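Search
Search this site
Go

About Us

Posted in January by the Jodatberg kitchen team

Jodatberg is a staff canteen and catering kitchen, and we've always been a bit too proud of our soup. We feed the offices and workshops on our side of town, and in a busy month that means nearly 4,000 lunches going out over the counter. Everything is cooked from scratch in one long kitchen with too few windows and a radio that never quite finds the station.

For years the cooking was the fun part and everything after it was the price we paid. Cups, plates, chopsticks, trays, wrappers left behind by people who swore they'd come back for them, rice in places rice should never be. The end of lunch used to mean three of us at the racks until our backs gave out, while the prep for the next day sat waiting. Good people left over it. We don't blame them!

So a while ago we started bringing automation into the clearing side of the work, and it has changed our days more than any new oven ever did. The project is called Povix, and we run it together with Ntuli, a small engineering shop that was already eating with us (they found us through the dumplings). Their people know arms and grippers, our people know what a canteen table looks like at half past one, and it took both to get anywhere at all.

We work on it at a table beside the kitchen, with two arms side by side and the same things we handle every day. Our crew sets up the jobs. Racking cups is one, sorting trash from dishes is another, and loose rice on a tray is the one everybody wants to watch. A cup is easy to describe and surprisingly hard to pick up when it's lying on its side, and anyone who has worked a dish line can tell you three ways to do it without thinking. Getting those habits out of our hands and into a machine has been a real education for us too.

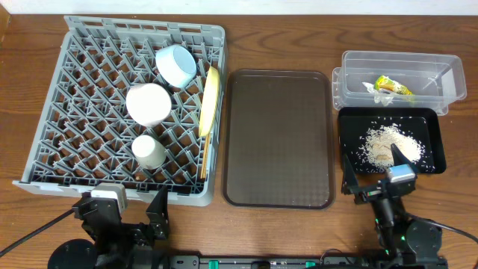
What it means for the people here is the part we get asked about most, usually by someone applying for a job. We made a promise at the start that no hours would be cut because of Povix, and we've kept it. Two of our dish crew now spend half their week on the project, setting up tasks and writing down what went wrong, and they're paid at a higher rate for it. Others moved over to prep, which they'd been asking to do for ages. The menu got better as a result — the pickles alone are worth the trip.

It hasn't all been smooth. The first months were slow, and there were afternoons when we could have washed everything by hand, gone home, and had a nap before a single tray was sorted. Some of the crew were nervous and said so, and a couple of them are still not fans. We listen to them more than to anybody, since they're the ones who notice when a job has been set up by someone who has never carried a full rack. Everyone on the floor can stop the arms at any time and doesn't have to explain why.

We still do most of the clearing by hand, and we expect to for a good while. Chipped plates, sticky bowls, the mystery lids, all of that belongs to people. But there's now a stretch in the afternoon when the crew sits down together and eats, which sounds like a small thing until you've worked ten years without it.

If you'd like to come and see us, lunch starts at 11:30 and the counter is open to anyone. Groups from other kitchens are welcome too. We've had a lovely bunch over from Trastia, who run a school canteen and asked better questions than we had answers for. Please write first if you're more than a handful, so we can make extra rice.

2 comments

soupspoon
I did two years on a dish line and would have given a lot for a sit-down lunch. Glad to hear the crew got the better rate and not just a thank-you card. Are the pickles sold by the jar?

northside_eater
Came with my office last month and the dumplings were great. Would love to see the rice job if you ever open up the table in the afternoons, my kids would be glued to it.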